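Fosport to bring back repair counter at Roker Street library from April

Fosport Library Service will reopen its household repair counter at the Roker Street branch in April, after a refit of the ground floor. The counter will take in small electrical goods, lamps, clocks, bicycles parts such as pumps and lights, and clothing that needs mending. Bookings can be made at any Fosport branch from the first week of March.

The counter ran as a trial last year in a corner of the reading room. During the trial 1164 items were brought in by residents of Fosport and the nearby villages. Toasters and table lamps were the most common, followed by radios and zips. Of the items left at the counter, 257 could not be mended and were returned to their owners or passed on for recycling with the owner's agreement.

The trial closed in the autumn when building work began on the new entrance. The library service said at the time that it hoped to bring the counter back, and funding for the next 2 years has now been agreed. Most of the money comes from the Rao Fund, which supports local projects on waste and household costs. The remainder will be met from the library's own budget.

The new counter will be on the left as visitors come in from Roker Street, in the room that used to hold the newspaper store. It will have its own door, so that people carrying heavy items do not need to walk through the children's library. There is a ramp from the pavement and a bell at wheelchair height.

Opening times have been changed following comments from people who used the trial. Many said that the old hours, which ended at 4pm, were difficult to manage with work or the school run. The counter will now stay open until 7pm on two evenings a week, and there will be a morning session at the weekend. The full timetable will be displayed at all branches and printed in the spring edition of the library newsletter.
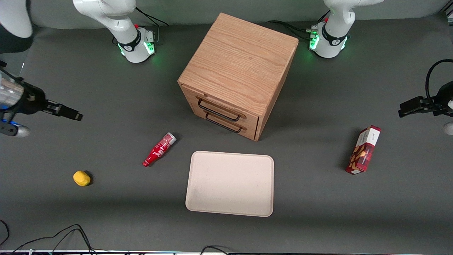
Residents who want something repaired should book a slot before they come. A slot lasts half an hour and covers one item, or up to 9 pieces of clothing if the work is simple, such as buttons and hems. Staff will look at the item with the owner, say whether a repair seems possible and give an idea of what any parts would cost. Owners are welcome to stay and watch, and to have a go themselves if they would like to.

There is no charge for the repair itself. Parts are charged at the price the library pays for them, and no part will be ordered until the owner has agreed to the cost. Items that need a part to be ordered can be left at the branch for a month. After that the library will write to the owner and ask for them to be collected.

Some things cannot be accepted. These are microwave ovens, gas appliances, anything with a petrol engine, mobile phones and items too large for one person to carry. All mains electrical goods will be tested before they are handed back. If an item fails the test, it will be returned with the plug removed and a note explaining the fault.

A spokesperson for Fosport Library Service said: "People told us they missed the counter when it closed. We had a steady flow of enquiries over the winter, often from people who had put a broken lamp or a kettle in a cupboard and were waiting for us to open again. We are pleased to be able to give them a date to come in."

The library is also adding a tool loan shelf, which was not part of the trial. Anyone with a Fosport library card aged 18 or over will be able to borrow hand tools for a fortnight, in the same way as a book. The first stock includes screwdriver sets, pliers, clamps, a tap spanner, sewing kits and bicycle tyre levers. Power tools will not be lent for the time being. Tools can be renewed once, by telephone or at the desk, unless another reader has asked for them.

Tools and workbenches for the room have been supplied by Proner, a Fosport firm that fits out school workshops. Proner will also check the electrical test equipment each year under its agreement with the library.

Evening classes in basic mending will follow in early summer. The first will cover changing a fuse and rewiring a plug, darning a jumper, and fixing a puncture. Places are free but limited by the size of the room, and priority will be given to people who did not attend a class during the trial. Details of how to apply will be given out at the counter once it is open.

The spokesperson added: "Several people who came to the trial with one broken thing came back with a second, and by then they had tried to sort it out at home first. The tool shelf came from those conversations. They were happy to do the job but did not own the right screwdriver."

Anyone who left an item at the trial counter and did not collect it before the building work can still do so. These items are being kept at the Roker Street enquiry desk. Owners should bring their receipt or, if it has been lost, a library card or other proof of address.

The reading room, public computers and children's library at Roker Street will stay open as normal while the last of the work is carried out. The side entrance will be closed for a few days in March so that the ramp surface can be finished, and visitors should use the main doors during that time. Book returns can be left in the box beside the main doors at any hour.

Notes to editors

The household repair counter is run by Fosport Library Service and funded mainly by the Rao Fund.

Booking is open to anyone who lives, works or studies in Fosport. A library card is needed to borrow tools but not to use the repair counter.

Press enquiries should be made to the communications desk at Fosport Library Service, Roker Street. Requests to visit the repair room before it opens should be made at least a week ahead.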